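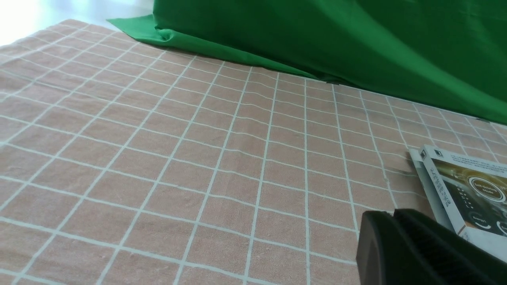
Notas sueltas sobre buenas prácticas en el banco, antes de que se me olviden

Escribo esto deprisa, entre una tanda y otra. Llevamos semanas con el brazo haciendo tareas de mesa (coger, apartar, tapar, destapar) y cada vez que alguien nuevo se incorpora hay que repetirle lo mismo. Así que lo dejo aquí y mando el enlace.

Aviso: no es una norma. Las normas hay que leerlas, y hay que leerlas enteras, la ISO 10218 para el robot industrial y la ISO/TS 15066 para lo colaborativo. Yo tardé demasiado en hacerlo. Lo de abajo son costumbres de taller, cosas que hemos acordado en Kodetti y que a nosotros nos funcionan. En otro sitio, con otro brazo, pues a revisar.

Empiezo por lo aburrido.

La seta de emergencia. Al alcance de la mano de quien opera, siempre, sin levantarse. No detrás del monitor. No "ahí al lado". Se prueba al arrancar, cada mañana, aunque ayer fuera bien. Se pulsa, se comprueba que el brazo se queda quieto, se rearma. Medio minuto. Y se apunta. Lo de apuntar lo discutimos mucho y yo estaba en contra, me parecía papeleo. Cambié de opinión en junio, cuando tuvimos que reconstruir una semana entera de pruebas y la única hoja fiable era justo esa.

Velocidad. En pruebas de mesa vamos con el límite bajo. Nadie sube el límite a mitad de sesión porque "va lento". Si va lento, se termina la tanda, se para, se cambia, se anota el cambio y se empieza otra tanda con otro número. Mezclar velocidades dentro de la misma tanda es la forma más rapida de tener datos que no sirven para nada.

Manos. Dentro de la zona solo con el brazo parado. Parado quiere decir parado por mando, con confirmación, y no que en ese momento no se mueve. Un brazo esperando una orden y un brazo parado se ven igual desde fuera. Esto lo repito tanto que ya me lo imitan.

Ahora telas, que es lo que más preguntas trae.

Trabajamos mucho con manteles y paños. Un mantel de cuadros viene muy bien para ver de un vistazo si algo se ha corrido: si la línea hace una curva, el paño se ha movido o tiene una arruga. Pero ojo, la cuadrícula impresa no es una referencia de medida. La tela se estira, se ondula, cede. He visto informes con distancias sacadas contando cuadros. No. Para medir se usa la plantilla rígida o el patrón de calibración, que para eso está en el cajón.

Reglas de la casa para la tela:

Se alisa a mano antes de cada tanda, no antes de cada intento. Si se alisa en cada intento la mesa sale perfecta y el robot aprende una mesa que no existe.

Los paños que cuelgan, controlados. Si un paño cae por el borde, hay que mirar hasta dónde llega por debajo y si puede engancharse con el brazo en algún punto del recorrido. Recorrido completo, incluida la vuelta a reposo, que es donde engancha siempre.

Nada de hilos sueltos ni flecos cerca de los dedos de la pinza. Un paño con el dobladillo deshecho se retira.

Colores: si se cambia el color del paño, tanda nueva. Parece una tontería. No lo es.

Objetos. Cajas sobre todo. Una caja de cartón de pie es un objeto bastante traicionero, tiene poca base y mucha cara, y con un roce se va al suelo. La norma interna es que se registra la orientación de partida (de pie, tumbada, girada) y si está cerrada o con la tapa abierta. Si la caja lleva texto impreso o gráficos llamativos, se apunta también. Tuvimos un lío con esto en el proyecto Durkix: el modelo reconocía la caja por el dibujo de la tapa, y en cuanto se le daba la vuelta, adiós. Lo pillamos tarde. Ahora cada objeto impreso se prueba por todas las caras antes de darlo por bueno.

Y por favor, cajas vacías o con lastre, pero que se sepa cuál. Con etiqueta por debajo. El peso cambia el agarre y cambia la fuerza que hay que permitir.

Hablando de fuerza. La pinza se deja con la fuerza mínima que sostiene el objeto, más un margen que fijamos por escrito para cada familia. No se toca "a ojo". Los dedos se revisan al principio y al final: marcas, holguras, tornillos. Si una superficie está gastada se cambia el par completo, nunca un solo dedo. Los de Fosov nos preguntaron por qué gastábamos tanto en recambios. Pues por esto.

Cámara de muñeca. Limpiarla con paño de microfibra, sin líquido directo. Comprobar que el cable no queda tenso con la muñeca girada del todo en los dos sentidos. Comprobar que los dedos salen en el encuadre donde tienen que salir, porque si el soporte se ha movido un poco se nota ahí antes que en ninguna otra parte. Si se ha movido, se recalibra. No se compensa por software "hasta el viernes", que nos conocemos.

Luz. Ventanas: persiana en la misma posición toda la tanda. Los fondos quemados se comen el borde de la mesa y luego vienen los sustos con las profundidades. Si a las 17:00 entra el sol de lado, se para o se anota. Mejor se para.

Registro de intentos. Cada tanda nuestra son 60 intentos. Si uno se anula por causa externa (alguien ha tropezado con la mesa, se ha ido la red), quedan 59 y se escribe 59. No se repite para cuadrar. Los fallos no se borran. Un intento fallido bien etiquetado vale más que tres buenos sin notas, y en el conjunto de Navarro, que ya pasa de 2.000, los 535 fallidos son los que más hemos consultado. Con diferencia.

Para etiquetar fallos usamos pocas categorías: no llega, resbala, empuja, engancha tela, parada de seguridad. Hay "otros", pero con frase obligatoria. Sin frase no se cierra la ficha.

Cierre. Brazo a reposo, pinza abierta, sin nada entre los dedos. Alimentación cortada. Paños doblados, objetos a su bandeja. Copia de los datos y comprobar que la copia abre, no solo que está. Hoja firmada.

Me faltan cosas: el tema de visitas (zona marcada en el suelo, persona responsable, brazo parado al entrar), y todo lo de los cambios de herramienta, que da para otra entrada. También quiero contar cómo hacemos la evaluacion de riesgos cuando cambia la tarea, aunque el robot sea el mismo. Se rehace. Tarea nueva, evaluación nueva.

Si veis algo mal o que hacéis de otra manera, comentarios abiertos. Contesto por la noche. Me vuelvo a la mesa, que empieza la siguiente tanda y falta probar la seta.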